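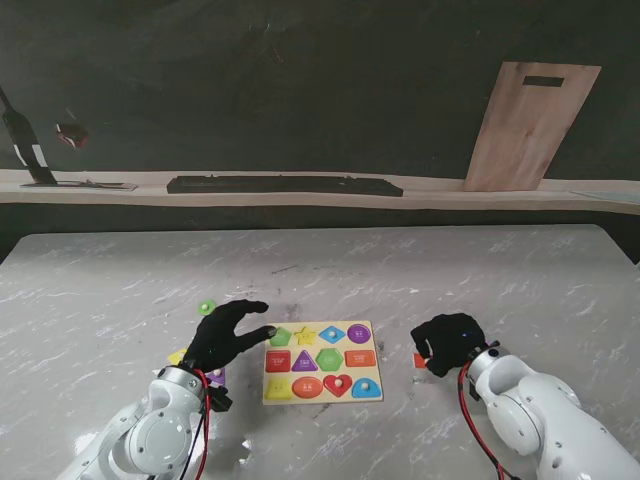

Figure 2. Wooden shape board with knobbed pieces, of the kind found in many family playrooms.

4.2 What parents remembered about first toys

When we sat down with the families in Britdale and Randidbridge, we had expected to talk mostly about bedtime and screens, and we were happily surprised by how often the talk drifted back to the toys people had kept. Of the 67 parents who took part, many still had a puzzle or a set of blocks from their own early years (one mother in Randidbridge brought hers along in a pillowcase!), and they spoke of these things with real fondness.

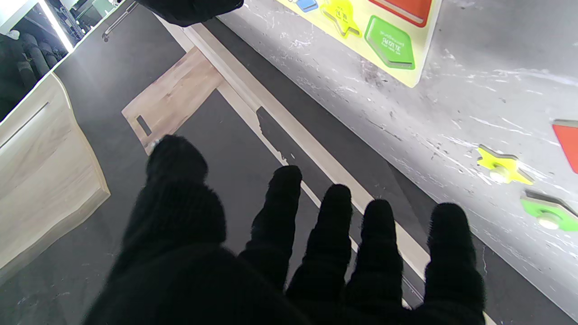 Department of Family and Community Studies, Leone College

The interviews ran to 143 pages once typed up, and we read them all twice, slowly, over the month of February. Parents who had kept a toy tended to tell longer stories about who had first played with them, most often a grandparent or an older sister. Those who had moved house many times told shorter ones, though no less warmly. We take up the question of hand-me-downs, and how they travel between cousins, in Section 5.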